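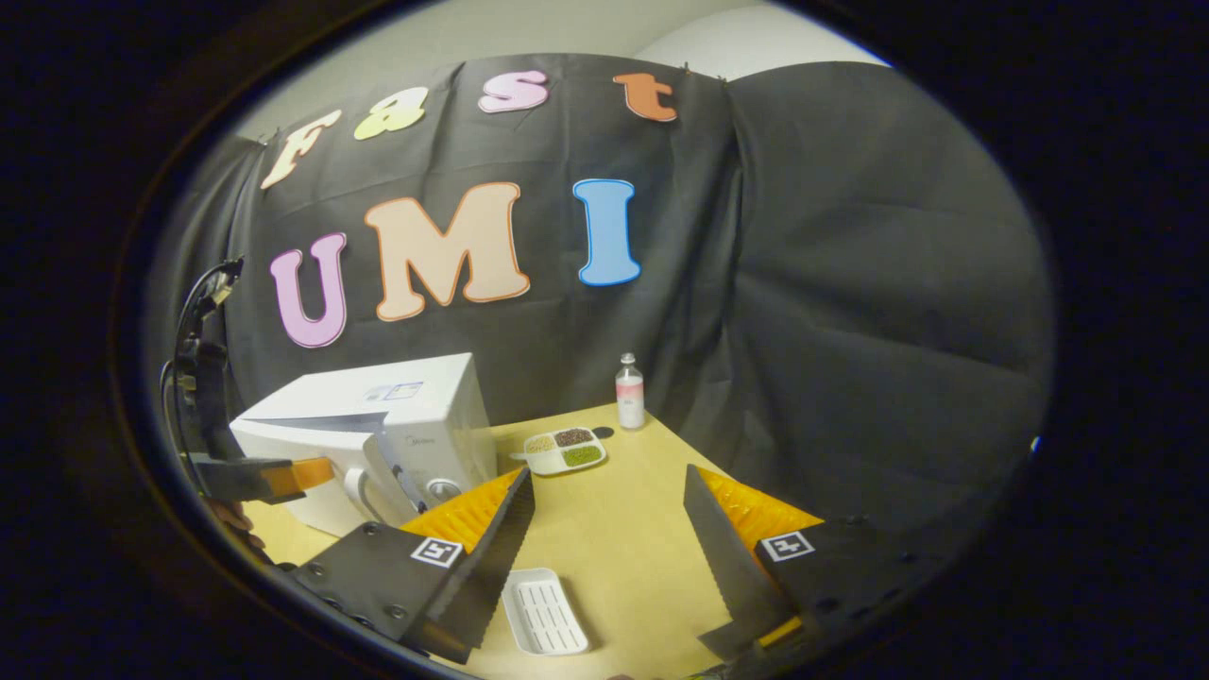
Zandon Divided Plate – white, three compartments

We love this plate for sorting dry goods before cooking! Grains go in one section, dark beans in another, mung beans in the third, and everything stays put while you get the rest of the meal ready. It's great for snacks too – nuts, berries, a little dip.

Sold in packs of 2 or 5. Wash by hand with a soft sponge and stack them once dry.

Goes well with: Kokkonen ridged tray, white. The raised ridges keep a wet sponge or a bar of soap up off the bottom, and it's small enough to live next to the sink.

Orders placed before 9 on Sunday evening go out with the next morning's pickup.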